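Pendo Mosoti
29 December 2025

1/ I spent part of the holidays reading the Humen code of practice for home robots. It runs to 144 pages. I have complaints, mostly about the chapter on simulated testing, which people keep quoting at me as if it settled things.

2/ The chapter lets a developer show "safe handling of household objects" in simulation first and on hardware later. Fine. The trouble is that "later" has no date, no minimum and no one named to check it.

3/ Our rule at Mollel is older and duller. A skill tried in a simulated room gets listed as tried in a simulated room. The word "safe" stays off the sheet until a person other than the author has watched it on a real arm.

4/ Take a camera tripod in the middle of a bedroom floor, with the gripper up near the top of it. Thin legs, spread wide, and a pan handle sticking out to one side. Humen files this under "freestanding objects" along with wastebaskets. I'd like to meet whoever thinks those tip over the same way.

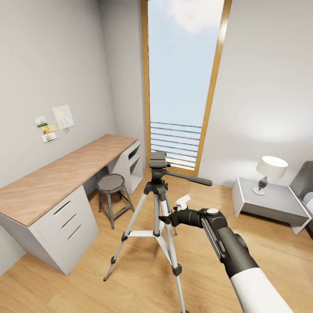 Does a pass in simulation count toward the hardware requirement?
Only the planning part does, under the current wording: contact, grip force and stopping distance have to be shown again on the physical robot.

5/ That wording is in the annex, by the way. The main text says something looser – "evidence may be carried over where appropriate" – and guess which of the two ends up on sales slides. Cloltuvau's brochure quotes the looser one in large type.

6/ Salim Mfinanga asked me in October what I'd accept as decent evidence. My answer then, and I haven't changed it: 40 runs per object, failures kept, and the start position moved between runs by someone who didn't write the controller. He said that sounded expensive. It is, a bit.

7/ Failures kept is the one people fight me on. I've been handed reports where the bad runs were "excluded due to initialization issues." Okay, but a robot in a home also has to initialize. If it started and it went wrong, write it down.

8/ Next gripe: views. The code says the operator must have "adequate visibility of the workspace." Adequate for what? A view from overhead can be mostly one big black shape, with a gripper finger coming in at the corner and a strip of wood floor along the bottom. I can guess it's a seat. I wouldn't sign off a move on a guess. 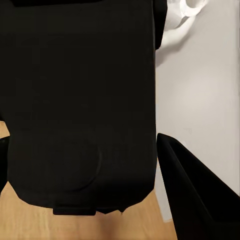

9/ So, a test I'd write into the rule. Show the view to two people who haven't seen the room. Ask them what the nearest object is and which side the free space is on. If they disagree, the view isn't adequate and you go get another one.

10/ Subira Shirima says this only matters for human operators, and a policy doesn't need to name furniture in order to avoid it. Maybe. I've yet to see her numbers on dark upholstery, and she's yet to send them. Someone still has to review the log after a bump, and that someone has eyes.

11/ Lighting gets one sentence in the whole chapter. "Representative domestic illumination." Simulated rooms tend to be lit like a furniture catalog. My bedroom at 6 pm in winter is not. I'd ask for a dim pass and a pass with a lamp in the camera's face, and I'd ask for both before anyone says "representative" in front of me.

12/ Credit where it's due: the section on stop buttons is good. Clear reach, clear color, tested at the start of each session, written in a log with a name next to it. Whoever wrote that has worked next to a moving arm. I wish they'd been given the simulation chapter too.

13/ For anyone at Rimurdale who has to comply with this by spring: read the annex before the main text, and keep sim results and hardware results in separate tables. Ours got merged once and it took Upendo Mugo two weeks to pull them apart.

14/ Comments on the draft are still open. I've sent mine on tipping, views and lighting. Jeptoo Massawe is sending hers on force limits, which are also a mess, but that's her thread to write.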